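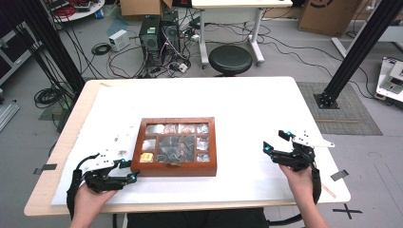 Tea box or junk box??

plinside_ayten
Got a compartment box with a glass lid and brass latch, 3 dollars at a yard sale. Want it for tea bags. Does tea go stale in these? Lid isn't airtight I dont think

ekkachai_w
Yes it goes stale. Fine if you drink it in a couple weeks. Foil wrapped bags only

NoonanG
Disagree, mine's been fine since December. Keep it out of the sun tho, glass top

plinside_ayten
ok but then where does the small stuff go. Need that sorted too

saoirse_fitz
Small stuff wants something open - you never put things back if there's a latch. I use a brown wooden one with a curved handle, bits just get dropped in, plastic bag and all. Clear plastic cup next to it on the table for whatever doesnt fit.

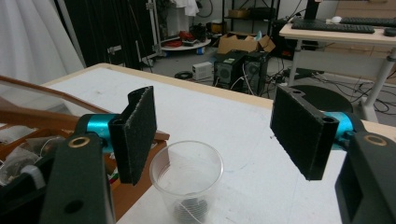 ekkachai_w
Open trays collect dust, sorry. Lid every time. I'd take a box over that brown one with the handle, even if its slower to get into

NoonanG
dust wipes off

plinside_ayten
going with tea in the box, will line it frist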